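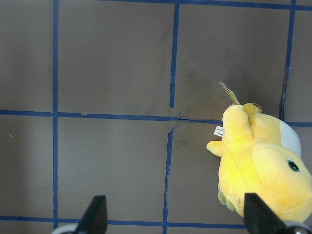
To: club-arm list
Subject: Re: [club-arm] Grid task, drop-out of soft objects
Date: 9 June 2023

> We ran the soft object set again with the Garkis build and the
> results are worse than in January. The hard blocks are fine. The
> yellow duck is the main offender: the arm goes to the right panel,
> closes, and comes up with a pinch of fabric or nothing. Is this
> the grip force, the calibration, or the grid itself? The tape in
> the middle is in a poor state and we were told the software uses
> it. Also, can we cut the tags off? Pesau want to use the same toy
> for their entry and would like an answer before they start.

Taking these in a different order.

Tape. The software does not use it during a run. It is used once, at set-up, when the wrist camera is moved over the surface and the line crossings are picked out by hand. After that the grid is for the people scoring. The centre crossing is bad all the same. The upper and lower vertical strips do not line up and there is a torn sliver across the gap, so two people asked to click on "the centre" will click on two different points. Either replace both vertical pieces with one length, or leave the centre crossing out of the set-up and use the left-hand line, which is continuous. I would replace it. The right-hand vertical is slightly tilted as well and should be done at the same time. Please don't patch over the old tape. The edge detector in the Lellholm branch finds both edges and averages them.

Grip force. I doubt it. I went through the logs for the last session: 307 attempts over all objects, 179 of them with soft ones. In the failed grasps on the duck the fingers reach their commanded width without a rise in motor current, so they are closing beside the body or on a fold. More force will not help with that.

Calibration. Possible, but the blocks would suffer too, and you say they don't.

What I think is happening is that the grasp point is taken as the middle of the yellow region. With the toy lying diagonally and its head towards the lower right, part of the head is outside the camera view from the approach position. The region is then cut short and its middle moves. The fingers start wide apart, so one can already be over the toy while the other is a long way off to the left over bare surface. The approach then closes from one side and pushes the toy before it grips.

Two things to try, one at a time:

1. Raise the approach height until the whole toy is in view, then recompute the grasp point before going down. In the Shukla config this is approach_z. The present value is 11 cm. Go up in steps of 2 cm.

2. If the region touches the image border, do not grasp. Move the wrist towards that border and look again. There is a flag for this, recentre_on_clip, which is off by default.

Leave the finger speed alone while you do this or the numbers can't be compared with the January ones.

Tags. Under the task rules the object is used as supplied, so the card hang tag and the fabric label stay on. If Pesau cut theirs off, the two sets of results should be kept apart. The card tag does matter, as it has yellow in its printed edge and the colour threshold may pick it up. Check the mask for this. A minimum region size should get rid of it, provided the tag comes out separate from the body.

The grey surface also has a dark mark between the centre and right-hand lines, just up and to the left of where the toy is lying. It shouldn't matter to a yellow threshold, but it will matter to anyone using the background subtraction script. Wipe it, and if it doesn't come off, take a fresh background before the next run.

Please send the masks with the next set of logs. Without them I can see where the arm went but not what it was aiming at.

--
club-arm mailing list
Plain text only. Logs go in the shared folder.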